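Peltico Cutlery
Product Meeting Minutes
4 February 2020

Chair: Zdeňka Čierny
Present: product design, purchasing, warranty and repair, sales, catalog
Absent with notice: shipping

1. Minutes of the previous meeting

Approved with one correction. Under the warranty item, "pivot pin" should read "pivot screw."

2. Bristum folding knife, lock wear

Warranty and repair reported on the Bristum folders returned with lock complaints between November and the end of the year. The shop received 107 knives. Most had grit packed behind the liner and locked up normally after cleaning. There were 9 with real wear on the lock face, and all of those came from the first production run, before the change in heat treatment.

Design asked whether the worn knives had been used for batoning or prying. Repair said two of them had marks on the spine that looked like hammer strikes. The rest showed ordinary use. It was agreed to replace all of them without charge, including the two with spine marks, and to note the run number on each repair ticket.

Sales asked for a short cleaning card to go in the box with new knives. The card should say to rinse the knife open, blow out the liner, dry it, and put one drop of oil on each side of the pivot. Sales does not want the card to mention the returns. The chair agreed that a care card is a care card and does not need a history.

Action: Catalog to draft the card. Repair to check the wording.

3. Vandden steel delivery

Purchasing reported that the second lot of bar stock from Vandden is late. The new ship date leaves enough time for the fillet knives but not for the full run of fixed blades. Purchasing asked whether to split the lot or hold everything until the rest arrives.

Design prefers to hold. A split lot means two heat treatment batches, and the last time that was done the hardness readings did not match closely enough to sell the knives as one run. Sales pointed out that the fillet knives have to be in stores before the spring fishing season and cannot wait.

Decision: Fillet knives go first, from the stock on hand. Fixed blades wait for the full delivery. Purchasing will ask Vandden to confirm the new date in writing and to send the mill certificate ahead of the steel this time.

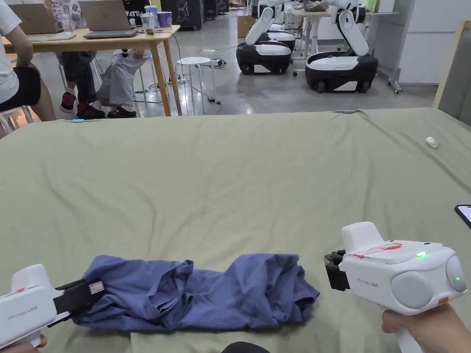

Purchasing also raised the price of the handle material. The supplier is asking for an increase on the textured orange sheet only. Black and gray stay the same. Sales said orange is the color most often asked for by hunters and boaters, and that dropping it would be a mistake. The increase was accepted for this year.

4. Ko fixed blade, sheath

Design showed two sheath samples for the Ko. Sample A is the current molded sheath with a deeper throat. Sample B adds a thumb ramp and a drain slot at the tip.

Repair prefers B. Knives come back with rust at the tip because water sits in the bottom of the sheath, and a drain slot should cut down on that. Sales liked the thumb ramp but found that B held the knife too tightly. Several people at the table tried it and agreed. Design said the fit can be loosened at the molding stage with no change to the tool.

There was some discussion of the belt clip. The present clip does not fit over a wide work belt. The chair asked for a clip that does, even if it adds to the cost. Design will bring prices for a wider clip in both steel and plastic.

Decision: Go ahead with B, with looser retention. Belt clip left open.

5. In-store sharpening demonstrations 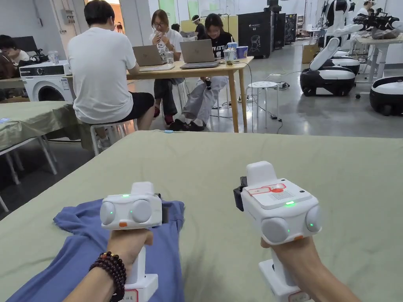
Sales has 8 stores signed up for sharpening demonstrations this spring and wants one set of rules for all of them. At present each demonstrator does it differently, and customers go home with different advice about angles and grits. Repair handed out a one-page outline covering stone placement, a fixed angle for the whole demonstration, and how to check for a burr. Under clothing and safety, the outline asks for bare wrists at the stone. A string of beads like the dark reddish-brown bracelet on the left wrist in the photo would have to come off first, and so would a loose watch band. Sleeves are to be rolled above the wrist. Cut-resistant gloves are to be on the table for any customer who wants to try, in medium and large.

Sales asked whether the demonstrator should sharpen knives that customers bring from home. Repair is against serrated blades and anything with a chipped edge, as these take too long and hold up the line. Plain-edge pocket knives and kitchen knives are fine, limit one per person. The stores will be told this before the signs are printed.

Action: Repair to finish the outline and send it to sales.

6. Catalog

Page proofs are due back from the printer shortly. The blade length given for the small Bristum is wrong on the index page and right on the product page. Catalog will fix the index. Any other corrections should go directly to catalog, by email.

7. Other business

The belt grinder in the repair shop needs a new contact wheel. Approved.

Next meeting: date to be sent out by the chair once Vandden has confirmed shipment.

Minutes taken by catalog, approved for circulation by Z. Čierny.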